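About Stomeo

Stomeo writes control and planning software for robot arms. We started in Gatmont as two people, Marleny Usuga and Efraín Sotelo, who shared one desk and one license for a simulator. Today our customers are small workshops that want an arm to pick up a part and put it down in the correct place.

Every new skill begins in simulation, with one arm, one part and one goal on a table.
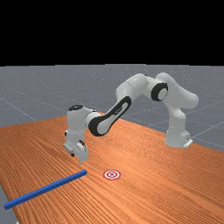
What we make

Our main product is Ornura, a motion planner. It takes the pose of a part and a goal, and it gives back a path that the arm can follow. A planning request must be answered in 50 milliseconds - if it is slower, we treat it as a bug.

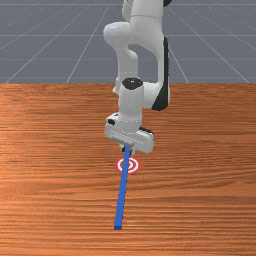
Marleny leads the planning team and wrote the first version of Ornura. She has a special interest in long parts, because a small error of angle at the gripper becomes a big error at the other end. With a bar like the blue one, with the gripper at one end over the target, the planner must consider the whole length and not only the grasp point. Her test set has 1549 start positions, and it runs again each night.

Efraín is responsible for perception. His module, Tamayo, estimates where the part is between the fingers and sends a correction to the controller 90 times per second. He prefers to check it from close to the gripper.

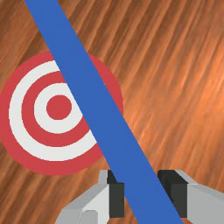 Work with us

We take two interns each August. Please send us a short letter and some code that you like - it can be old, and it can be small.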